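Dec 18, 2018
By the Fatetti desk

Bring back the paper bus schedule. Yes I know. Phones. Hear me out.

Our line, the 40, runs from Inach out past the Soliman lots and back. For years there was a folded schedule in a rack behind the driver. Free, ugly, printed on paper so thin you could read both sides at once. In July the racks came down and a sticker went up telling us to download the app. So I did. The app wanted my location, my email and a password with a symbol in it. Then it told me the bus was 3 minutes away. Then 3 minutes away. Then gone.

A schedule is a promise. An app is a guess, refreshed. I'd take the promise even when it gets broken, at least then I know who to be mad at.

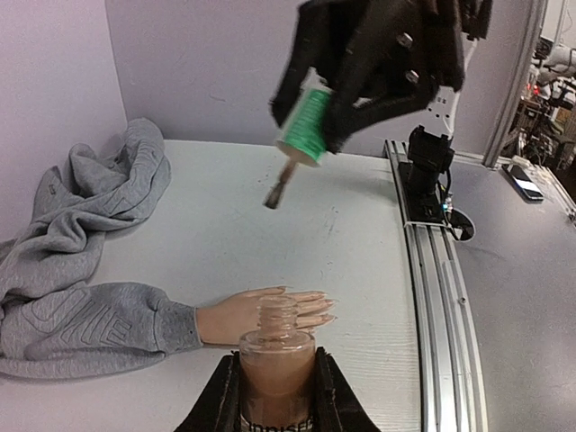

And who gets left out? My mother, for one. She has a phone, she uses it for calls and for pictures of the dog. She knew the old schedule by heart because it hung on the fridge for nine years with the Saturday times circled. Now she walks to the stop and waits. In December. If she misses one it's 40 minutes to the next and the bench is metal.

Also kids. Also anybody with a dead battery, or a cracked screen, or a plan that ran out before payday. That's a lot of the people who ride the bus in the frist place.
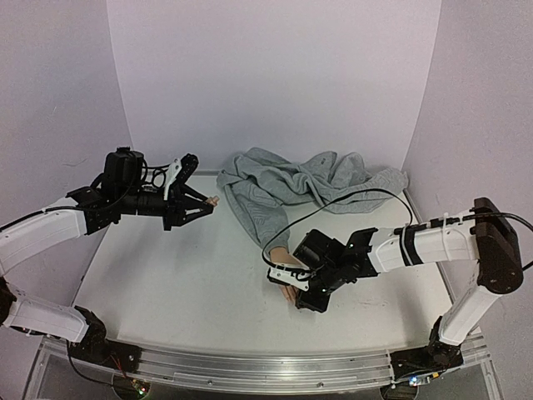
The other argument is money, paper costs too much. Fine, what does it cost? I asked in writing. The answer from the transit office was that the last print run was $994. For the whole line! The sticker campaign had full color and a cartoon bus. Nobody would tell me what that one cost.

I don't want the app killed. Keep it, fix it, whatever. Detours and snow days, sure, it's useful for that. But put a stack of schedules at the library and the Drikier market, and a rack back on each bus. Big type would be nice. Weekend times on the same side as the weekday times would be even nicer, the old one made you flip it over and everybody got it wrong at least once. 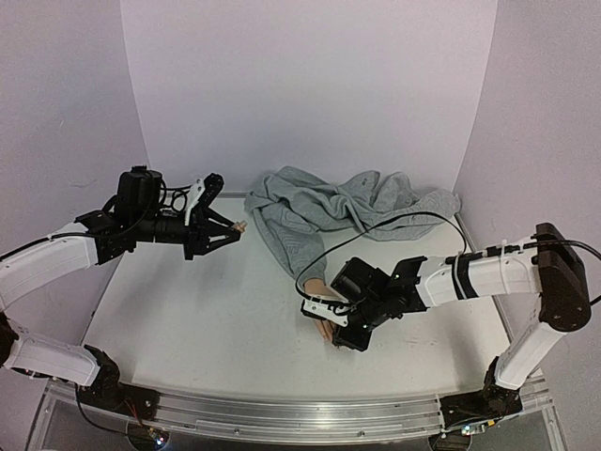 Two arms at a white table, pale walls on three sides.

Ten years ago I could plan a dentist appointment with one sheet of paper and a pen. I'd like to do that agian. If you would too, write to the transit office before they set the spring budget. Short letter is fine. Mine was 10 lines.

COMMENTS

40rider: Still have my old one in the glove box of a car I dont drive anymore. Times are all wrong now but I can't toss it

mapleside: The app works ok for me? Maybe update it. Agree about the bench though

pdt_inach: Library will print the times if you ask at the desk, 10 cents. Type is tiny

40rider: good to know thx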